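Reusable and Disposable Tableware in a Shared Student Kitchen

Project report, Environment and Society module
Stojan Obradović
November 20, 2021

1. Background

The Tomić building has one kitchen on each floor. The kitchen on the second floor is the largest and is used by the residents of that floor and by people from the study rooms next door. Up to last year the kitchen had a full set of bowls, mugs and plates, paid for out of the house fund. When the kitchen reopened in June the house office started to buy paper cups and paper plates as well, and the two have been kept side by side.

My project asked a simple question: when both kinds are within reach, which one do people take, and does it depend on how the washing up is organised? I chose it after a complaint at the house meeting about the cost of the paper goods. I have not tried to work out the full environmental cost of either kind. There are published studies that do this and they disagree, mostly over how many times a bowl is used before it breaks and how hot the water is.

2. How the work was done

I used two methods. The first was a short paper questionnaire left under the doors of residents. I got 62 back. The second was a tally sheet on the kitchen wall, where people put a stroke under "washable" or "throwaway" each time they ate or drank something. The sheet was up for 29 days and was replaced whenever it was full.

The tally depends on people remembering to fill it in. I checked it at supper time on nine evenings by sitting in the kitchen and keeping my own tally. On most of these evenings the wall sheet was a few strokes short of mine, and the missing ones were nearly all drinks.

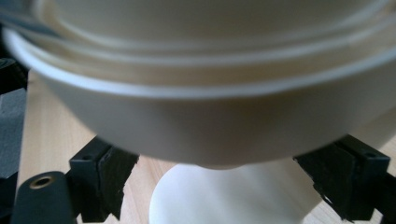

Nothing was moved or hidden during the first half of the period. For the second half I made one change, with the agreement of the house office: a second drying rack was put next to the sink, and a washing-up rota was pinned to the door. The rack was a Drasier one, bought second-hand. The rota had no penalties attached to it.

3. Results

The wall sheets came to 349 strokes in total. In the first half, throwaway items were well ahead for drinks and slightly behind for food. In the second half, washable items gained for food at every meal, with the biggest change at breakfast. For drinks there was almost no change at all.

The questionnaire helps to explain this. The most common reason given for using paper was "no clean ones left", followed by "in a hurry". Several residents wrote that they did not like using a mug somebody else had washed badly. One wrote that she kept her own bowl in her room and carried it back and forth, and I later found that others on her corridor did the same. These bowls were not part of the house set but their owners still marked them on the sheet as washable, so the food figures are a little higher than they should be.

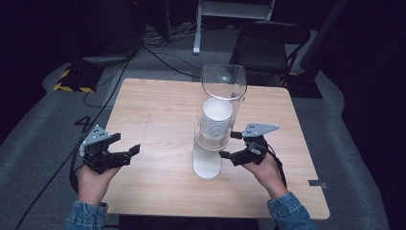
Cost was harder to get at than I expected. The house office buys paper goods from Dumon in mixed orders with cleaning products, and the invoices do not always split them. Cups are the largest part of what can be separated out. They are also the easiest thing in the kitchen to take, stacked in a tall clear tube with the open top of the stack showing, while a clean mug has to be looked for. I think this matters more than price, as residents do not pay for either at the point of use. The Stadeo canteen across the road charges extra for a paper cup, but I was not able to get sales figures from them to compare.

4. Problems with the project

The two halves of the period were not alike. Coursework deadlines fell in the second half, and people ate in their rooms more -- so some of the change could come from there being fewer people at the sink. The rack and the rota were also brought in together, which means I cannot say which of them had the effect. If I did it again I would bring in the rack first and leave the rota for later.

The questionnaire asked about "tableware" without saying whether cutlery counted. Some answers clearly included forks and spoons and I left those parts out.

5. Suggestions to the house office

Keep the second rack. Ask for paper goods to be listed on a separate invoice. Try a period with the paper cups stored in the cupboard under the counter and the mugs left out on the shelf, and use the same wall sheet so that the results can be compared with mine. Spare copies of the sheet are in the folder by the noticeboard.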